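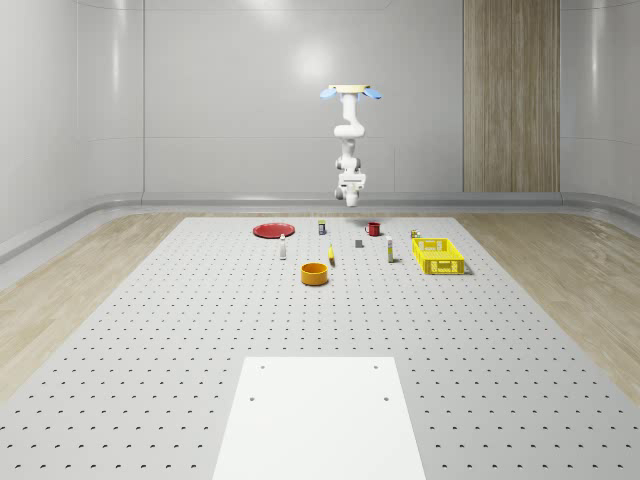 Start pose, table laid, planner not yet called.

Ceiling-mounted arm: planner keeps going round the long way
Posted by Marites Fajardo, April 2018

Hello all, and apologies in advance for the length of this, I never seem to manage a short one.

I've been building a tidying task in simulation for a few weeks now. The arm hangs down over the far half of the table, the crockery and bottles and so on are spread underneath it, and the idea is to put things in the yellow basket on the right one at a time. I'm using Brirnix for the planning and my own rather homely wrapper for the grasps (please be kind about the wrapper).

The orange bowl is fine. The red mug is what's driving me up the wall. I ran 200 plans from the pose you see there to a pre-grasp over the mug, and in 14 of them the arm swung right out over the white board and came back in from the front, when the hand starts practically on top of the thing! All of them are collision free, so the planner is perfectly happy with itself. I am less so.

Has anyone had this with an upside-down base? I did wonder whether I'd got the gravity vector wrong.

---

tinlid_harry wrote:

Lovely tidy setup, Marites. Gravity won't touch it if you're only planning geometry, so I'd leave that alone for now. My money is on the inverse kinematics. You ask for a hand pose, the solver gives you whichever elbow it happens on first, and every so often that's the one that needs half a turn of the base to get to. Try seeding it with the current joint angles and see how many of your strange ones are left.

---

Kumiko Hirano wrote:

I'd go a bit carefully with that, Harry. Seeding helps, but it hides the trouble as often as it cures it, and then it comes back the day you start from somewhere else. We had a hanging arm on Stullora last November and did just what you suggest, and were very pleased with ourselves until the second pick.

What I'd do is ask for several solutions, say 6, plan to each of them and keep the shortest in joint space. It costs a little more time but you can see what you're choosing between. Marites, how much padding have you got round the objects? The tall white bottle stands in front of the mug, and if you've been generous there you may have closed off the gap altogether.

---

tinlid_harry wrote:

Fair point about the second pick, though I still think planning to every solution is a big hammer for a mug. She could weight the base joint more heavily in the distance measure and have done with it.

---

Marites Fajardo wrote:

Oh, you are both good. Kumiko, I went and looked, and the padding was left over from an earlier test with much bigger boxes, so it was huge. I've brought it right down and the same batch now gives me 2 odd ones, both with the elbow flipped, so Harry gets his share of the credit as well.

I'll try the several-solutions way this evening and the joint weights after that, with the same random seeds so it's a proper comparison. Does anybody know if Brirnix lets you set the weights per joint, or do I have to go digging in the source?

---

Kumiko Hirano wrote:

Per joint, yes, in the planner settings file, but it only reads them when it loads, so restart it after you change anything. I lost a whole afternoon to that one.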